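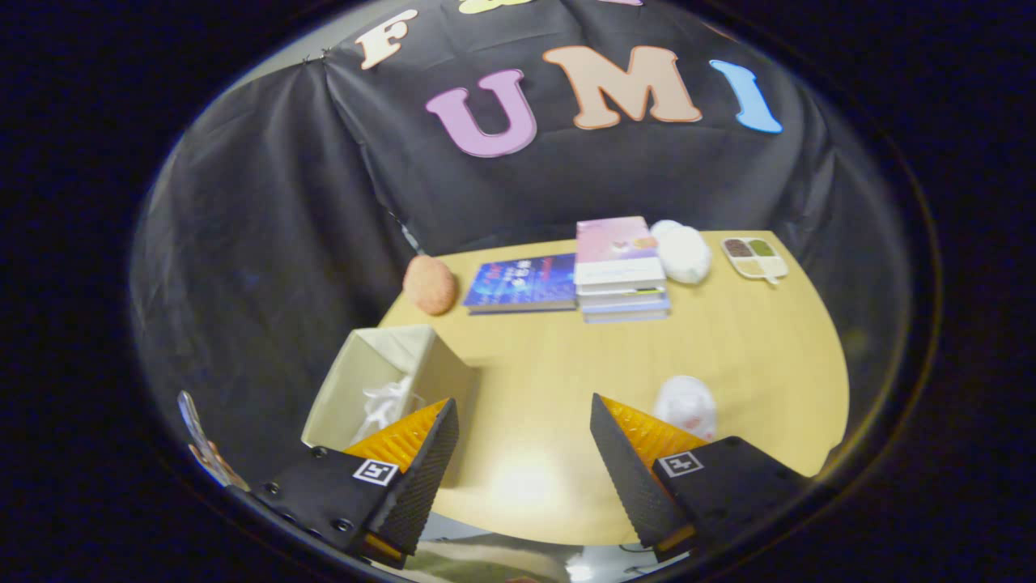
Brestley Backdrop Cloth, Heavy Weight

The Brestley backdrop cloth is intended for schools, community halls and small stages that require a dark, non-reflective background for talks, displays and portrait sessions. It is supplied hemmed on all four sides and may be pinned, clipped or hung from a rail.

Colors: black, charcoal, dark green
Finish: low sheen, flame-retardant treated
Hanging: reinforced top hem; rail pocket available on request
Pack size: single cloth or set of 3

The cloth is woven for Brestley at the Jirham mill and inspected before dispatch. The flame-retardant treatment remains effective for about 1,000 hours of use under stage lighting. Washing removes the treatment — a cloth that has been washed must be treated again before it is returned to public use.

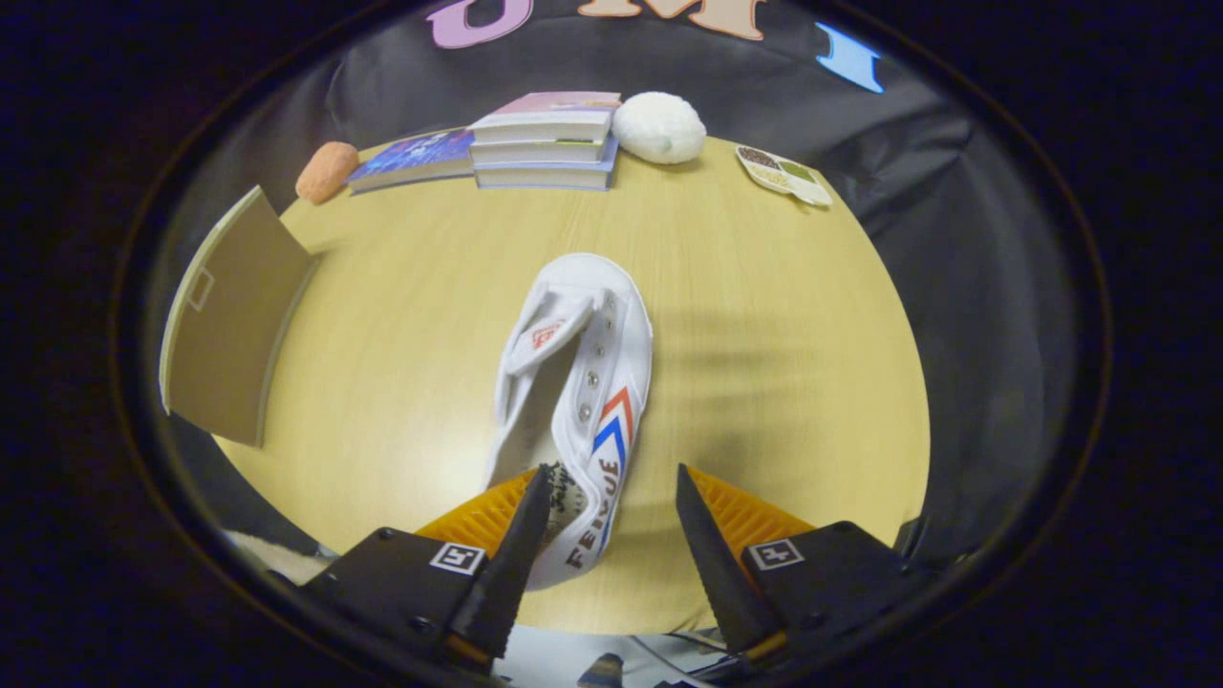
Light marks may be removed with a soft, dry brush. Creases will usually fall out when the cloth is left hanging overnight. Cloths should be stored rolled, in a dry cupboard, and kept away from direct heat.

Orders and Delivery

Institutional customers may order on account. Orders for charcoal and dark green placed in June are shipped in August, after the annual dye run. Black is held in stock throughout the year.

Fabric samples and treatment certificates are available from Naima Nasr, Customer Accounts. Questions concerning rail pockets and non-standard widths should be addressed to Adelmo Marino in the workroom, with the finished width and drop stated in inches.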